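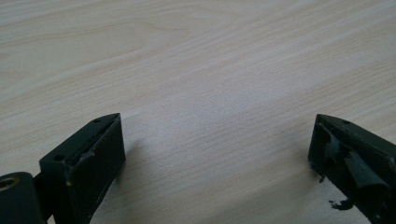

Right finger pad torn, strip hanging at the lower end. Left finger scuffed along the inner edge.

Skarneo hand gripper: pad separating from finger, right side only

Forum: End effectors and handheld tooling > Faults
Started by ekerr_bench, 2018-06-25

ekerr_bench wrote:
Looking for opinions on a pad failure before I order another set of the same parts.

Hardware is the Skarneo hand gripper, printed fingers, rubber pad on the inner face, bonded with Jukent contact adhesive as supplied. The work is cloth handling on a table: pick up, fold, move, release. No sharp parts, no heat, no solvents near the bench apart from the wipe used for cleaning.

The fault log entry reads "pad lifting, right finger" at cycle 1,476. The gripper stayed in use until the end of the session. By then the pad had torn in several places and a strip was hanging off the bottom. The left finger has lost material along its inner edge but nothing like as much.

What worries me is the loose strip. It hangs in the camera view and it can catch in the fabric. I had 7 releases in that session where the cloth did not let go when the jaws opened. The log has no field for why.

Questions:
Is there a known bonding problem with this pad?
Is there any reason for one finger to go well before the other?
Would you keep running with the pad in this state?

Ewan Kerr

tolstack wrote:
Last question first. No. Stop using it when an edge lifts. A pad with a free edge has a different friction surface on every grasp, so whatever you measured after that entry was measured with a different tool.

On the bond: contact adhesive on printed plastic is poor unless the face is abraded first. Were the fingers sanded before bonding, and was the dark finish taken off the bonding area? If the pad is stuck to a coating, the joint is only as strong as the coating.

ekerr_bench wrote:
They came assembled, so I do not know what was done to the face. I will look at the underside of the pad when I take it off. If there is dark material stuck to it, that would support the coating theory.

grommet_12 wrote:
I disagree that it is the adhesive. A plain bond failure usually gives you a pad that comes away in one piece, or at least in big pieces. You are describing tears, flaps and a strip. The rubber is failing too. I would look at what the pad is rubbing against when the jaws are fully closed. If the two tips do not meet square, one pad takes the shear and the other one hardly works.

Can you post a second view with the jaws open? I want to compare the two tips.

ekerr_bench wrote:
Second view, jaws open, nothing in them. There is also a small flake standing off the inner edge of the right finger, higher up than the strip. I had not noticed it until I went through the images one at a time.
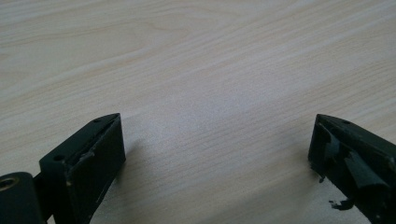
Bandara: I would not try to judge squareness from an open position. The play in the hinge only shows under load. Close the jaws on a feeler strip, pull it out from the tip end and then from the root end, and compare the drag. If the tip end drags hard and the root end slides, your fingers toe in and the pads get scrubbed on each closure.

tolstack wrote:
Agreed on the test. I still say adhesive first. Rubber that is fully supported does not tear into flaps under cloth loads. It has to lift before it can fold over, and it has to fold over before it tears. So grommet_12 may be right about the tears and still have the order wrong.

grommet_12 wrote:
Or a tear starts at the edge from misalignment, cloth gets under it, and the lift follows. Same evidence. The underside of the pad will settle it one way or the other.

ekerr_bench wrote:
Did the strip test. Tip end drags on the affected gripper, root end slides out with light pull. On the other gripper both ends drag about the same. So there is some toe-in on the one with the bad pad. I have not measured the angle.

Then I pulled what was left of the pad. The upper part came off clean with adhesive still on the plastic. The lower part brought dark flecks with it. That gives each of you half.

Some more on how the grippers are used, as it was asked in a message. One operator, one gripper in each hand, cables running down past the wrists. Cloths start crumpled on the table. The operator reaches in low with the jaws open and closes on a fold.
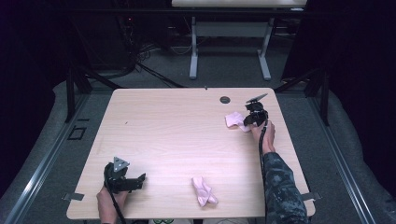
Reaching in low means the bottom of the pad can touch the table before the jaws close. I had been treating that as harmless because the table is smooth. With toe-in as well, the pad would be pushed sideways at both ends. I now think the lower tear may have started from table contact and the upper damage from closing, but I cannot prove the order from one failed part.

tolstack wrote:
That is reasonable. Was the operator told to keep clear of the surface?

ekerr_bench wrote:
No. The work sheet only says to grasp the cloth. My omission.

Bandara: Add a chamfer to the lower edge of the pad, or stop the pad short of the finger edge by 2 mm. A square rubber edge flush with the plastic will catch on anything it is dragged over. We had the same trouble at Enell with a different finger and a shorter pad outlasted the full-length one.

grommet_12 wrote:
A shorter pad gives up grip area exactly where thin cloth gets picked. I would chamfer and leave the length alone. Fix the toe-in before either, otherwise you are testing two changes on top of a fault.

Bandara: With thin cloth, fair point. Chamfer first.

ekerr_bench wrote:
Plan as it stands:

1. Both grippers out of use until both have new pads.
2. Shim the hinge on the affected one and repeat the strip test from both ends.
3. Strip the finish from the bonding area, abrade, clean, rebond. Same Jukent adhesive, so that only the preparation changes.
4. Chamfer the lower edge. Full-length pad.
5. Pad check every 12 grasps for the first session, then at the start of each session. Any lifted edge is a stop.
6. New log field for failed release, with a cause.

The recordings after the "pad lifting" entry are marked as suspect and kept in a separate folder. I am not deleting them yet.

tolstack wrote:
Item 5 is too frequent to last. People will tick the box without looking. Check at every cloth change and it will get done.

ekerr_bench wrote:
Changed to every cloth change. I will post the strip test result when the shims arrive.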